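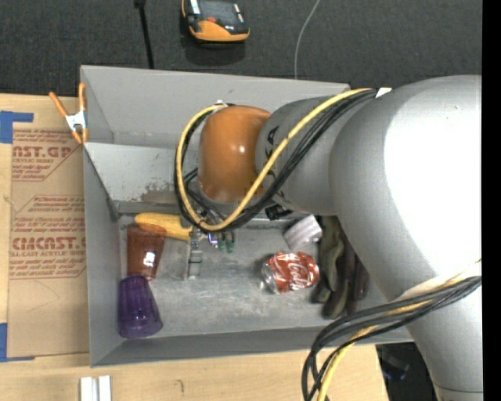 The arm over the front bin, with the corn-like object, tumblers and can for the pick and place demos.

Bench notes > Teaching the arm > Thread

Last updated: September, 16:40

1/ A few people asked how we teach the arm a task without writing the motions out. Short version: a person drives it through the job, over and over, and we record everything. Longer version follows.

2/ The task is dull on purpose. Pick one thing out of the front bin, lift it over the dividing wall, put it down in the rear bin. Then the next thing. When the front bin is clear, the person swaps the contents back and starts again.

3/ We record two ways. By hand means you hold the wrist and push the arm where you want it, with the motors doing just enough to carry its weight. By remote means you sit at the desk with a hand controller and the arm copies you. Both go into the same pile of data, tagged by which was used.

4/ By hand is quicker to learn. Most people can do a decent pick after 9 tries. The trouble is that your own arm ends up in the camera view, and the model can learn to expect a sleeve next to the gripper. There won't be a sleeve there when it runs alone.

5/ Remote is slower and you lose the feel. You can't tell through a controller that you are pressing on the floor of the bin. The worn patches in ours are partly from that. The recordings are cleaner to train on though, so that is what we mostly use now.

6/ The software is Pomura, which is ours and not very pretty. It saves the joint positions, the gripper opening and the camera view with one shared clock. An earlier version kept the camera on its own clock and it drifted. We threw out a month of work over that.

7/ On the objects. The yellow corn-shaped piece is a favourite for beginners. It's long, it's easy to see against the grey, and there's an obvious place to grip it, across the middle. When it lies hard against the wall you have to come straight down and be patient.

8/ The tumblers are harder. They're see-through, so the depth reading goes patchy and the model has to lean on colour and edges. Drivers also disagree about them. Some pinch the rim, some go for the body. If you mix both styles without enough of each, the model aims halfway between and misses.

9/ So we wrote a rule: body grip for tumblers, always. It went on the sheet by the desk. Success on tumblers went up after that with no change to the model at all. Agreeing on how to do the job was worth more to us than any setting.

10/ The crushed can is in there for its shape. Every dent is a different surface and it can roll a bit as you close on it. Good drivers close slowly and let it settle. The model picks up that slow close as well, which we were pleased to see.

11/ Piles are the worst. If long things are lying side by side, a person will nudge one away first and then grip it. Leave the nudge in the recording. We used to trim them as wasted movement, and the model then tried to grab straight into the pile and came up with 2 things or nothing.

12/ Same with mistakes. If you drop something and pick it up again, keep it. A set made only of perfect runs gives you an arm that has no idea what to do after a slip. We bin a run only if the arm hits its limit and stops.

13/ Cables. When the wrist turns, the loop has to have room to turn with it. New drivers forget this and wind the wrist the same way on each pick. Unwind between picks. Fukau has a warning for it now, a beep when the wrist is nearly at the end of its range. (Fukau is the safety part of the software. It also handles the speed limit.)

14/ Clamp the bins. Ours has a spring clamp on the left where the two meet. Before we started doing that, one bad press shifted the front bin and the whole afternoon's positions were off by a finger's width.

15/ Sessions are kept to four hours a day per driver, with breaks. Tired driving shows up in the data as jerky lifts and late grips. You can see it on the plots before the driver will admit to it.

16/ Someone asked if the Flalleletti set will be shared. Yes, the remote runs will be, once we've sorted the labels. The by-hand ones have people's arms in them and we'd need to ask each person first.

17/ And to the reply about Bahrami: that's our other bench, with the smaller arm. It does lids and drawers. Different gripper, same way of recording. I'll do a separate thread on it when the drawer runs are finished.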